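I've been stocking the Ollcombe challah cover since December, and I'm still a little in love with it! Ajayi does the embroidery by hand (yes, every letter), so no two come out quite the same. I sell it in 4 colors, and the navy always goes first.

- **Fabric:** cotton with a soft lining
- **Fits:** 3 small loaves or one giant one
- **Personalizing:** a Hebrew or English name, up to 8 letters 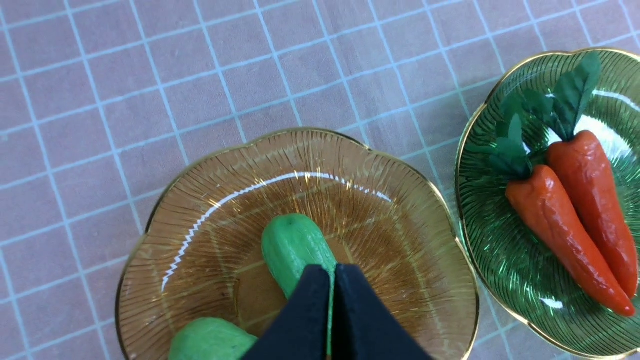 - **Care:** cold wash, then iron it face down (I forgot once, oops)
- **Shipping:** orders go out from the Pravton shop by 2 p.m.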